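The job at Tatedley ran nights, and she had taken it because the bus stopped outside. Carkero had 2,000 old office computers to get through before May, and someone had to sort the parts.

She had a bench at the back. It was ribbed metal, and screws rolled into the grooves and stayed there. On it was a gray plate with a place for each thing. She had been shown the plate once, on the first night, and then left alone with it. 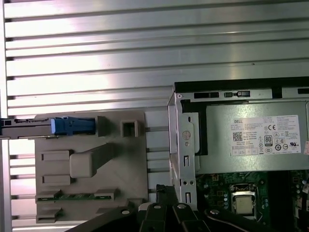
Her mother had worked in the same building when it was Venter and made bathroom scales. She used to come home with her sleeves smelling of oil and say the trick was to put things back where they went, every time, even when you were angry. At ten years old this had sounded like a complaint about bedrooms.

By 3 in the morning the radio was down to one station. She drank her tea standing up and looked at the floor, where the cables lay the way the day shift had left them. She had written two notes about the cables. The second one had come back with a check mark on it and nothing else.
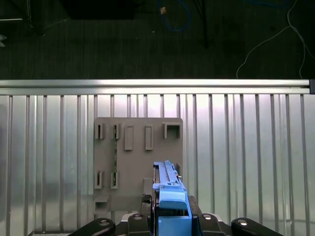

*The plate, with the carpet and cables behind.*

She thought about the letter from Feltier. They wanted her for days, 6 more dollars an hour, in a town where she knew no one. It had been in her coat for a week. She hadn't told her mother, who would say go, and then ask every evening whether she had gone. 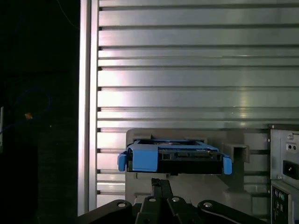

The drives were the part of the work she liked. Each one had belonged to a desk, and somebody had sat at that desk 365 days a year, or felt as if they had. She never looked at what was on them. She went by the outsides. The one in the bright blue frame had a wide latch at the corner, and she liked that kind best, as they gave you something to get hold of. She set it down and took the letter out of her coat. Then she found a pen and filled in the first line, which only asked for her address.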